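Coffee on the second floor: a talk with the woman who keeps an office in hot drinks

Pudow has 146 people in its Vatville building and one person who orders the coffee, tea, sugar and everything that goes with it. She has done it for 14 years. Asked not to be named, "or they'll all know who to email." We talked in the morning, before the rush, at a table on the second floor.

She had her order sheet with her and kept looking at it.

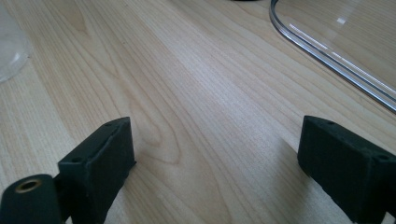
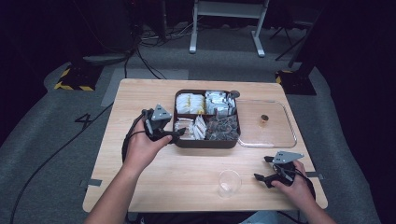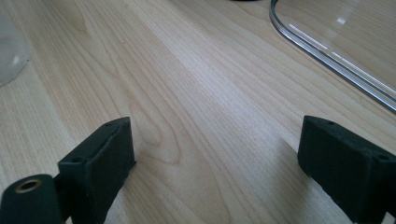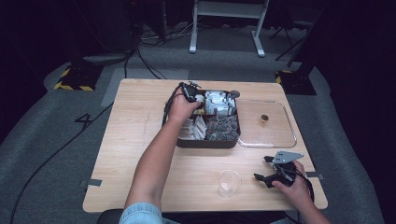 The table, a pale wood one.

How it started

By accident. She was hired for the front desk. The person who did the supplies left in May, the cupboard ran out, and somebody handed her a catalog.

"I ordered way too much creamer. Way too much. We were giving it away at Christmas."

Back then it was one pot on a hot plate and a can for quarters. The quarters never added up. She got rid of the can in her first year and told accounting the office would just have to pay for it. They did, after a few weeks of arguing over email. She still has the emails.

What people drink

Less coffee than you'd guess. Mornings yes, after lunch it drops right off and tea takes over. She thinks the building has gone to tea in a big way since the Sorville people moved in from across town.

"They came with their own kettle. I thought, okay, these are serious people."

Last year she went through 2742 tea bags. She knows becuase she had to put it in a budget request. Black tea was most of it. Then peppermint, then green. The fruit ones get picked when everything else is gone.

Decaf is the hard one. Two people drink it, she says, and both of them notice the minute it's out. She buys it in the smallest box she can get and it still goes stale.

Sugar, a long story

For a while she tried a big glass jar with a spoon. Lasted a month. Wet spoon, lumps, coffee in the sugar, a complaint about the lumps, a complaint about the spoon. Back to packets.

"Packets cost more. I know they cost more. I get told every year they cost more. Come and clean the jar then."

The sweetener question she won't get into. There was a vote once. Pink or yellow. It got heated and she now buys both and puts the extra on a different line of the budget.

Refilling

Twice a day, first thing and right after lunch. She stands everything on end and packs it tight, the way her mother kept a recipe box. If it's loose, people dig. If they dig, it's a mess by ten.

She doesn't put out the whole stock. "Put out forty, forty are gone. Put out twenty, people take one." The rest is in a cabinet behind the copier — locked, after an incident with the hot chocolate that she would only discuss in general terms.

Suppliers

Mostly Prasertsri for the tea and a warehouse club for the rest. She's been with Prasertsri long enough that the driver knows which door sticks. They were late twice last winter. She drove to the grocery store herself both times and paid out of pocket, got it back later.

Prices are up. Coffee is the worst, tea not so bad. She has switched brands once this year and said nothing to see if people would notice. One person did. "He's got a very good tongue, he should do something with it."

Would she go to a machine?

They had a demo of a pod machine. Good coffee, she admits. But the trash. The little cups filled the bin by mid-morning and the salesman kept saying they could be recycled if you mailed them back.

"Mail them back. Who's mailing them back? Me."

So no machine, for now. There's talk of a water tap that comes out boiling, and she wouldn't mind that. The kettles take forever and people walk off and forget them.

Advice for anyone stuck with the job

"Keep your old order sheets. Order tea before you think you need it, it always runs out over a holiday. And don't ask people what they want. I did a survey once. I got oat milk, goat milk, and a request for soup."

She did look into the soup. Too many spoons.

By then it was nearly nine and people were coming in off the elevator — she folded up the sheet and said she had to go see about the stirrers, the last box was short and she wanted to call before the line got busy.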